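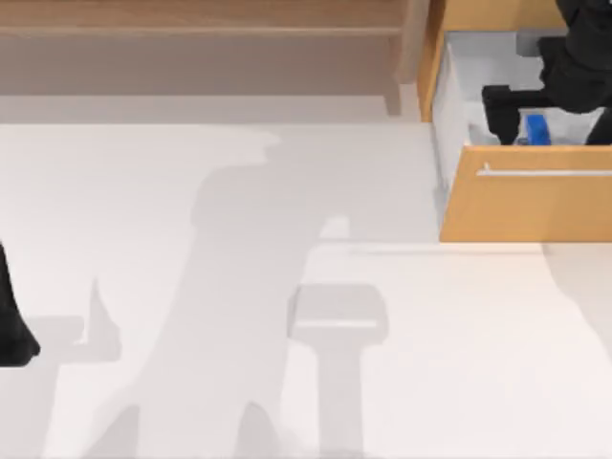
Otness Carry-On Roller, 2-Wheel

Item no. 2914
In stock – ships in 2 business days
Colors: slate, moss, black (black is back, finally)

OK so. The short version for people with a flight tonight. Hard shell on the back, fabric on the front, two big wheels, one handle that locks at three heights. Fits the overhead on most US airlines. Check your own airline before you buy, they change the numbers on us and we can't keep up with all of them.

The longer version.

We've sold the Otness since the shop opened and this is the third round of changes. Old one had a plastic handle tube. It flexed. People wrote in. New one is aluminum all the way down and it does not flex unless you really sit on it. Please don't sit on it.

Wheels are bigger too. Same wheels as on the Zurkach duffel, so if you own that one the spares swap over. Two screws each, hex key is in the little mesh pocket inside the lid. Don't throw the hex key out with the packing paper. We get that email a lot.

What's inside

One main compartment, one zip divider, two straps. Front pocket takes a 15 inch laptop and opens from the top so you can pull it out at security without laying the whole bag down. Side pocket for a water bottle, stretchy, holds a normal bottle fine but not one of those giant insulated ones with the handle. Passport slot behind the main handle. It's a tight slot on purpose.

The divider comes out. Four snaps. If you pack in cubes you'll want it out, if you're a roller leave it in.

Size and weight

Outside, wheels included: 21.5 x 14 x 9 in
Weight empty: 6 lb 11 oz
Volume: 38 liters
Expander: none. We had one on the first version and everybody zipped it open, forgot, and got gate checked.

A few airlines outside the US want it smaller than this. The budget ones in Europe especially. For those get the Stostetti underseat bag, it's a different page, and it slides over the handle of this one if you're traveling with both.

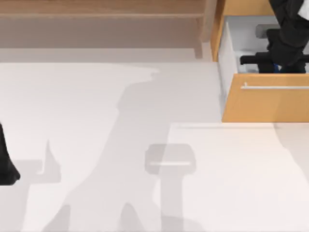
Zippers are the part we get asked about most. They're coil zippers, size 10 on the main and 8 on the pockets. Both main pulls meet at a loop you can put a small lock through. Lock not included. If a pull breaks we mail you a new one, no charge, just tell us the color. You don't need to send the bag back for that.

The fabric

Front panel is a 900 denier polyester with a coating on the inside. Rain is fine. Standing in a puddle is not, water will come in along the bottom seam eventually. Wipe it with a damp cloth and a bit of dish soap. No washing machine, it won't fit anyway and the coating peels.

Moss shows dust less than black does. Slate is somewhere in the middle. The lining is light gray in all three so you can find your black socks.

How we test

Vidar Sjöberg does the testing, he's the one who picks the factories too. Handle goes up and down 1000 times with the bag loaded to 30 lb. Then the curb test, wich is just him and a curb behind the warehouse and a loaded bag, 300 drops. Last round in July the handles came through all right but one wheel cap popped off, so the caps are now glued as well as pressed. Bags made before that have the pressed caps only. If yours comes loose write to us and we'll send a pair.

Price and what comes with it

$189. Comes with the bag, dust cover, hex key, luggage tag with a paper insert. Shipping is free in the lower 48. Alaska and Hawaii it's $18 flat, sorry, we've tried.

Buy it together with the Cieślak packing cubes (set of four) and it's $219 for both. The discount shows up at checkout, no code needed. Cubes are cut to this bag – three flat and one tall fills the main side with the divider out.

Warranty

Five years on handle, wheels, zippers and seams. Airline damage we can't cover, but take photos before you leave the airport and file with them right there at the desk. Most want it done the same day for damage you can see. We'll write you a repair estimate if they ask for one, takes us a day or two.

Scuffs on the shell are not a defect. They happen on trip one.

Returns

60 days, unused, tags on. If you rolled it around the house to try it that's fine. If it's been on a plane we can usually tell.

Questions we get

Does it stand up on its own?
Yes. Fully loaded in the front pocket it leans a little. Put the heavy stuff low and toward the wheels.

Is there a four wheel version?
No. Asked every week. Four wheels eat up room inside for the same outside size, and they roll away from you on the airport train. Maybe someday in the checked size.

Can I get just the handle?
Yes, $24, but only fits bags with an item number starting in 29. Older ones have a different screw pattern. The number is on the white label inside the front pocket, left side.

Will it fit in the bins on small regional jets?
Not usually. They'll tag it and take it planeside and you get it back when you get off. Take your laptop out first.

Does the handle rattle?
A bit, on brick. Less than the old one.

Do you do monograms?
On the luggage tag only. Three letters max, add $6, and it adds a week to shipping. Monogrammed tags cant be returned but the bag still can.

Heads up on colors: moss sold out in the last batch and the new lot is a tiny bit darker than the old one. If you're matching a bag you already have, email first and we'll check wich lot yours would come from.

Page updated 15 October 2023 – price and wheel cap info.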